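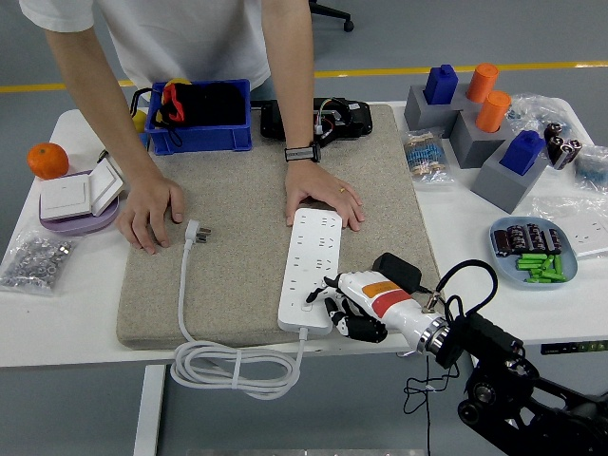

Budgeting for a second bench cell – what am I forgetting?

Posted by Gaetano Zuccaro

We have one bench with an arm and a jointed-finger hand on it, used for plugging, sorting and small part handling. The plan is to add a second one in November. My manager wants one number for the whole thing and I only have quotes for the big items.

The arm and hand are settled. What I have left is 3844 dollars for everything else: table, mat, power, cables, spare fingertips and the parts we practice on. Last time we went over on small stuff and I had to ask twice. What should go on the list, and how much should I hold back? Also, is it worth buying the Koo table or will any table do?

Ubaldo Cocco

Set aside 1000 for spares and don't let anyone touch it for the first few months. On our cell at Grutstead the fingertips wore out well before anything else did, and then a cable running down the forearm got pinched and we lost most of a week waiting on a replacement. Order one full set of hand cables with the hand. If you order them later you pay shipping again and they come when they come.

The table matters less than people say. It has to be stiff and it has to be the right height for the arm base. We bolt ours to the floor. I would skip the Koo unless you need the rails. A thick felt mat is worth having, small parts don't skate around on it. Ours was 45 dollars and I'd buy two, as they get grubby.

Practice parts: switch plates, power strips, batteries, capacitors, bags of nuts. Cheap one at a time, but put a line in for them anyway. Buy doubles of anything with prongs – they bend.

Other things I'd list:
E-stop within reach of the person at the bench
Floor tape
Power supply for the hand, plus one spare
Bins
Calibration visit, if your seller charges for it (Sorkside did)

sorkside_user2

Just get a bigger table than you think. Ours filled up.

Flandance bench guy

Agree with Ubaldo on the cables. I'd add training time. It isn't equipment but it came out of our equipment budget, and it was more than the table. Ask whether the second cell can share the license you have now. We paid for a new one and found out later we could have added a seat for 49 a month.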